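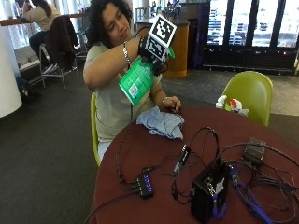 One of the Lorkance people told us on the way in that the hard part of teaching a robot to wipe down a table is the bottle, and that the cloth comes almost free. Keep that remark in mind while you read these notes. It surprised me too, and I have taught this unit before!

Course notes, Robots in Everyday Work
Unit 5: the Lorkance open day, May 2023

14 shares 3 comments

What we went to see

Lorkance showed a project called Ridier, which collects hand motions from people doing ordinary cleaning jobs. The person wears a glove with a cube on the back of the hand. Each face of the cube carries black-and-white patterns (fiducial markers, see the Unit 2 reading). Software that knows the size of the cube and the layout of the patterns can work out where the hand is and which way it is turned, from plain camera images. I love how simple the idea is. You could print a marker tonight and try it with a webcam.

Why a cube and not one flat tag? Turn your own hand over slowly, as if you were tipping a bottle upside down to look at the bottom. A flat tag on the back of the hand would be lost to the camera halfway through. A cube has other faces to offer, and the software only needs to know which face it has found. Try the same thing with a fist, then with a trigger grip, and see how the back of your hand tilts in each.

What the cube does not tell you

The cube gives the position of the back of the hand. It says nothing directly about the fingers, so a squeeze on a trigger can leave the cube almost still while the thing that matters is happening. Several of you spotted this during the demonstration, and it led to the best discussion of the day. Ideas that came up: a pressure sensor in the fingertip, a second camera close to the hand, or listening for the sound of the spray (my favorite).

The other hand matters as well. With a spray bottle in one hand and a rag under the other, the job belongs to both, and a record of one hand is half a record. The Lorkance team agreed and said a two-glove version is planned for July.

Numbers to keep

Ridier stores 30 marker readings per second. A session is 200 short recordings, with a break of 5 minutes after each block. Work out for yourselves how many readings a ten-second recording holds, and how many could be lost before a quick turn of the wrist disappears from the data.

For next time

Read the Iyengar handout on camera calibration, and skim the Usis notes on coordinate frames. Then write 2 pages on one household task: which motions would a cube on the hand catch well, and which would it miss? Pick a task you do often and do it slowly a few times before you write. Sketches are very welcome, messy ones included.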